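Dostcombe Shore Watch – members' list

Subject: Re: Eggcases on the north strand

Saron Hailu wrote:

> Walked from the slipway to the outfall this morning and the
> strandline was thick with weed after the gales. Plenty of
> mermaid's purses in it, mostly small ones with the curly
> tendrils. I took them for small-spotted catshark. A couple
> were much bigger and squarer, with no tendrils and stubby
> horns at the corners. Are those skate or ray? And does it
> matter whether I soak them before I send the form in?
> My book has a drawing of a thornback case but it gives no
> size, so I'm stuck.

Saron,

The short answer is ray, most likely, but please do soak them. A dried case shrinks a good deal and the horns curl in, so a measurement taken straight off the beach is no use for telling one ray from another. Leave them in a bucket of fresh water until they go soft and open out. Small ones can be ready in a few hours. The larger ones I leave overnight, and a very brittle one may want longer.

Once they are soft, measure the length of the case without the horns, then the width at the widest point. Write both on the form, even if you are sure of the species. Look along the sides as well. Thornback cases have a fairly obvious flange down each long edge, and often a bit of fibrous stuff still stuck to one face. Spotted ray is smaller, and undulate ray is longer for its width and can have quite long horns at one end if they haven't snapped off.

You are probably right about the small ones. Small-spotted catshark cases are narrow, pale brown and a bit see-through, with long tendrils at all four corners which the female winds round weed or sea fans to anchor them. The nursehound's is the same general shape but a lot bigger and tougher, and dark brown. If you have any that are up to 10 cm long with thick tendrils, put them to one side for me as we get very few.

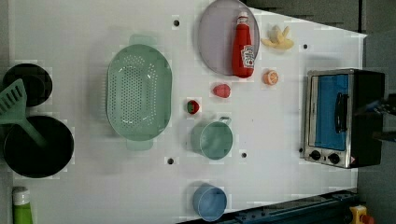 Posted by Filipa Calado, 13 February 2025

On the question of whether they have hatched: nearly everything that washes up is empty. Hold the case up to the light and look for a slit along one end, where the young fish has pushed its way out. If there is something inside and the case is still closed and heavy, don't take it home. Put it back in the water below the tide line, in a pool if there is a deep one, and note it on the form as "returned". A neat round hole in the side usually means a whelk or some other snail has drilled in and eaten the yolk. Those count too – tick "predated".

For everyone else, the count on the spreadsheet now stands at 2,431 cases, and 98 of those are still down as "unidentified". Most of the 98 came in dry and unmeasured, so I would rather have fewer forms with the sizes filled in. Lucian Ursu has offered to go through the ones we kept, and Kai Seidel has the callipers, so speak to Kai if you want to borrow them.

Please also put where on the beach you found them. "North strand" covers a long way. Slipway, outfall or the rocks past the Brunik groyne will do, and if you have a grid reference, better still. Whether it was the fresh strandline or the old one higher up is worth a word as well, as cases in the old line may have been lying there since before Christmas.

Liya Belay asked me off list about live catsharks in the pools under the groyne. They do turn up at low springs, usually lying quite still under a ledge. Leave them where they are and don't lift the weed off them. The skin is rough enough to graze your arm if one wraps round it, and they are better off undisturbed in any case.

Forms to me by the end of February, please. Paper ones can go through my door.

Filipa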